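Re: [gripper-users] Two-hand fruit trials, pad question
From: Verena Hauser

Hi all, quick one, writing between things.

Heidrun Wieser wrote:
> Verena, did you ever get round to comparing the ribbed pads with the
> smooth ones on round fruit? We are on smooth at Trollaston and lose
> mandarins as soon as the jaws come in slightly high. Also wondering
> whether you run both hands at the same width limit, or set them
> separately. And what are you using underneath? Our foam mat grips
> the fruit and spoils every slow approach.
>
> Heidrun

Yes, did it in March, never wrote it up properly, sorry. 100 closes per pad type on mandarins, same pair of hand-held units. Smooth pads dropped 51. Ribbed dropped 2. Both of those were my fault I think, came in at an angle.

Stopped counting after that and just left the ribbed ones on.

Width - set separately. The left and right units don't read zero at the same place, even fresh from calibration. Temba (our logging script, for anyone new) keeps an offset for each hand and I redo it every morning. Takes a minute. If you skip it the banana suffers.

Surface - plastic sheeting, crumpled on purpose. Fruit slides a bit so you find out quickly if the jaws aren't centred. Foam hid that from us as well. The creases do throw a lot of reflections, so check your exposure before you do a long run, I lost most of an afternoon to that at Prokport.

Kiwis are a seperate story. Fuzzy skin is fine on either pad, the trouble is holding them upright. Close slower, and go for the middle.

Still to do: pears, then the kettle, then the same set again with the Praridel controller if it ever arrives. Will put the 300 clips on the share once they are trimmed, don't wait for me though.

Mandarin and banana first, kiwis last:

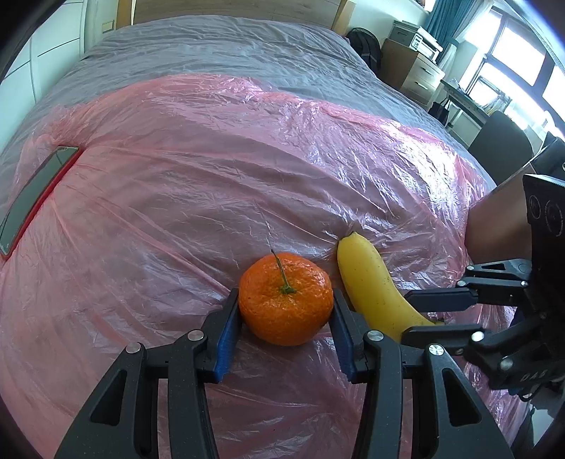
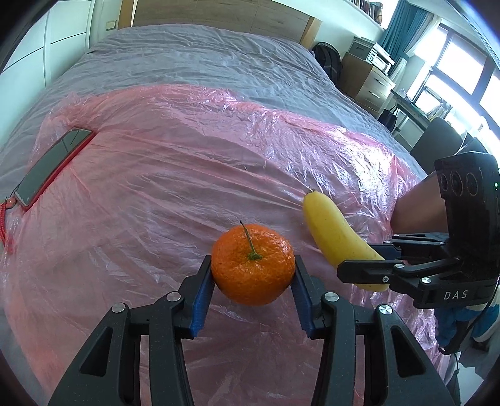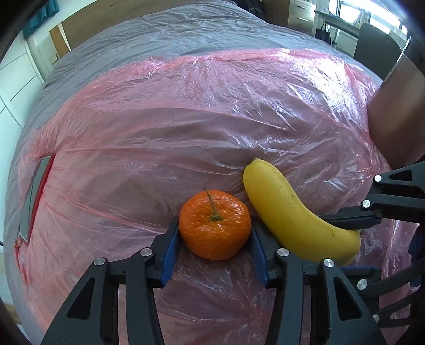 Kiwi, one in each gripper:
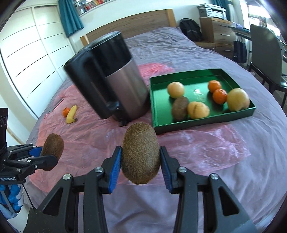 One more that came to me off list, so answering it for everybody.

Do the two hands need to be calibrated together, or can I do one now and the other later?

One at a time is fine, as long as neither has been knocked or had its pads changed in between. Close it fully, note the zero, open it fully, note that too, then save before you pick up the other one. If you change pads on one hand only, just that hand needs doing again.

Verena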